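Irnament Tabletop Scene Pack
Simulation objects for student manipulation projects

Product code: IRN-753
Format: scene file with separate object models
Supplied as: download, or on a memory stick with printed setup sheets
License: one school or club, any number of machines

Irnament is a set of simulated tabletop scenes for classes and clubs that are learning to plan pick-and-place tasks. Students load a scene, set the starting position of each object, and write the program that moves them. The same scenes are used for the Droltside challenge, so a team can practice at school on the files it will meet in the competition.

What is in the pack

The pack has a plain room, a choice of tables, and a library of household and display objects. Each object is a separate model with its own mass, friction and collision shape. These values are kept in a text file next to the model and can be changed in any editor. Changes take effect the next time the scene is loaded.

Objects are grouped by how hard they are to grasp. The first group is boxes and blocks. The second has books, jars and vases. The third has statuettes, necklaces and other shapes with thin or uneven parts. New teams should stay with the first two groups until their approach and release steps work every time.

Using it in a class

One scene fills a double lesson. Students work in pairs - one on the layout, one on the program - and change over halfway. The printed sheets cover loading a scene, moving the view, saving a layout and reading the contact log. There is no sheet for necklaces. They are modeled as linked beads and run slowly on older machines, so leave them fixed to their stand in a first lesson.

Layouts are saved as small files and can be handed in like any other homework. A teacher can open a layout, run the student's program against it, and see the result in the log.

Technical details

Time step: 400 per second by default, 700 for scenes with linked beads
Download size: 840 MB
Units: meters and kilograms
Collision shapes: simplified hulls, with full meshes for jars and vases
Lighting: one fixed setting per room

Display table layout
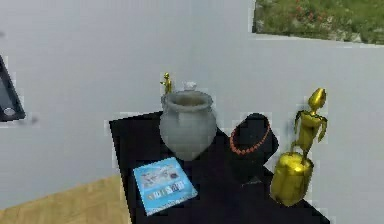

Hindstead Robotics Club - Simulation Team

The display table layout puts a grey vase, a light blue book and a coral-colored necklace on a black table, with a tall gold statuette at the right. The necklace hangs on a black bust. Dark objects on a dark table are difficult for programs that find edges by color, and the bust is a good test of this. Start with the book, which lies flat near the front, and plan a path that keeps clear of the vase.

Known problems

The statuette can tip if it is released above the table surface. Lower it fully before opening the gripper. Book covers are stored at low resolution and should not be used for text reading tasks.

Ordering and support

Schools in the Ochoa league order through their league contact. Other clubs can write to Emanuel Toma at the Hindstead club, who also takes fault reports. Please send the layout file and the contact log with any report.

Page last changed 27/05/2019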